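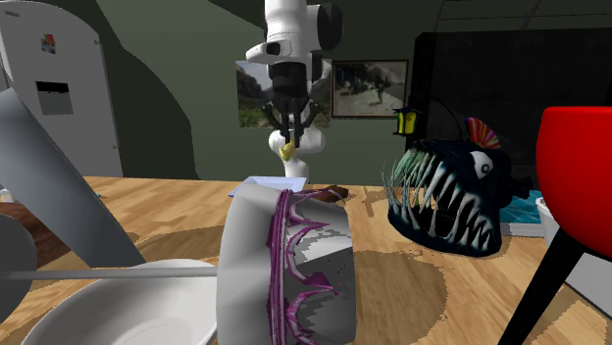 Openings in an old brick barrel vault
Forum: Structures and Materials

mortar_moth
11 May 2025
Hello all. I am working on a small cellar in Skestwood, which has a brick barrel vault, 300 mm thick. The owner wants two rooflights cut near the crown. The engineer before me proposed a steel frame around each opening. My feeling is that the steel is too stiff and the bricks beside it will crack. Has anyone used a reinforced concrete ring instead?

Fudberg58
Concrete has the same problem, only slower. How wide are the openings?

mortar_moth
They are 700 mm square. The span is under four metres.

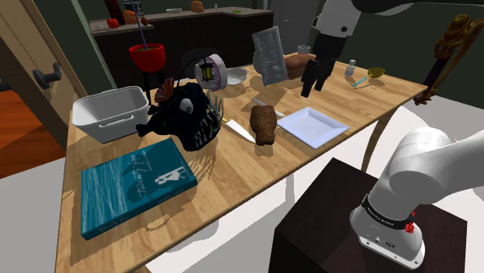
Table with the blue book and the anglerfish

quoin_and_co
I do not agree with Fudberg58. We did a ring in Prerkow in April, cast in lime concrete, and I am satisfied with it. You must prop the vault before you cut, and leave the props longer than you wish.

Fudberg58
April is very recent, so please come back in 10 years and tell us. I would make the openings narrow along the span and long along the axis. Then you interrupt fewer arches.

quoin_and_co
It is the correct principle, I admit. But the owner asked for square ones. 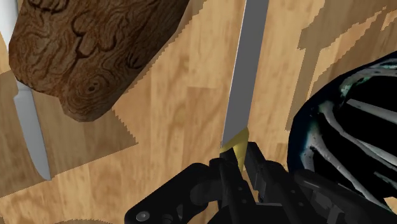
Burl wood, seen from above

dvorak_lines
Is there fill over the vault? This was not mentioned, and I think it is more important than the material of the ring. When you dig out the fill at one side only, the thrust line moves.

mortar_moth
Yes, there is earth fill, deeper on the garden side. I will ask for a trial pit before I draw anything more.

Fudberg58
Good. Measure the shape of the vault also. Old ones are seldom a true half circle.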